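Brelcombe Swap & Store list
Home | Archive | Thread index | Previous message | Next message | Reply to list

Subject: Re: Snack boxes, bags and the eternal crumb problem
From: Iman Abdel Rahman

Hello all,

Teodoro Esteban wrote:

> Right, I give in. Our snack shelf has become a landslide. Every time
> I open the door a bag of something puffed slides out and lands on my
> foot, and by the time anyone eats it the bottom half is dust. My
> sister swears by tipping everything into lidded boxes the minute it
> comes home. I tried that with a Trivo box and it all went soft, and
> then I couldn't remember what was what, or when it wanted eating by.
> Do you lot keep things in the bag or out of it? And what size box? I
> have a shelf that will take two rows if I'm careful. Also has anybody
> still got the label maker, I think it went round in October.
>
> Teodoro

In the bag! Always in the bag, at least until it's opened. I went through the tipping-out phase as well (I had a whole set of matching tubs from El Fassi, very smart they looked too) and I ended up with exactly what you've got, which was a tub of soft things and no idea how old they were. The bag has the date on it, and the ingredients, and with my nephew's nut allergy I'd much sooner have the packet in my hand than try to remember what I read in the shop.

So what I do now is use clear boxes without bothering about lids, and the sealed bags go straight in. Clear matters more than you'd think. I had some lovely dark ones before and we bought the same crackers over and over because they'd sunk to the bottom where I couldn't see them.

As to size, measure your bags before you measure your shelf. I did it the wrong way round and bought 7 boxes from Poratar that fitted the cupboard beautifully and were just too short for a normal snack bag to lie flat, so everything stuck up at one end and caught on the shelf above. They're in the garage with screws in now. Lay your longest bag down on the table, flatten it gently so the air spreads out, and measure across including the crimped ends, because those are the bits that catch. Then add a finger's width. Mine are 12 cm deep and that takes a few small bags standing up like files in a drawer, which I much prefer to stacking. Stacked, the bottom one always gets crushed (puffed things especially, they've no chance).

Put them in end down, if the bag will stand for it, and let go near the bottom of the box. My lot at home drop them in from a height and then complain about crumbs!

Opened bags are another matter. I fold the top over twice, peg it, and stand it at the front of the box so it gets finished first. Clothes pegs do perfectly well. I bought some proper bag clips once and they've all vanished, I suspect into the toolbox. Anything that's been open more than 9 days in our house goes to whoever is making a crumb topping, or it goes out.

And do the sorting at a table if you can, not crouched at the cupboard. I used to do the whole job on my knees with my head in the shelf and wonder why my back hurt. A clear white top is ideal, you see every crumb and it wipes down in a second. Bring the boxes over, fill them there, carry them back.

I haven't got the label maker, sorry. I had it before the summer and passed it on at the swap table, so it's either with the Mill Lane people or down the back of somebody's sofa. I've stopped labelling the snack boxes anyway, with clear sides there isn't much point. I do still label flour.

A few pictures underneath, all with the green and see-through sort of bag. The middle one has it over a clear box. 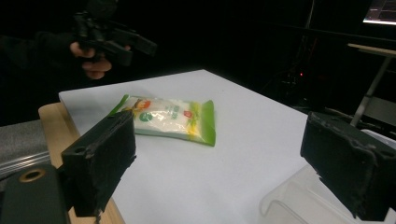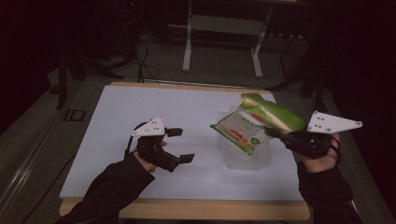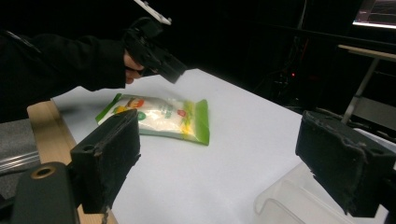 Photos: Brelcombe Swap & Store, shared to the list

If your shelf really will take two rows, I'd put the tall boxes at the back and keep the front row low, otherwise you'll be lifting one out to get at the other every single time. Or have one long box per row and pull it out like a drawer. I've got two of the long ones going spare if you want to try them before you spend anything, just shout and I'll bring them to the next swap. They could do with a wash.

Does anyone have a good answer for half-used packets of rice, by the way? Pegs don't hold on those and I'm still sweeping up from the last one.

Iman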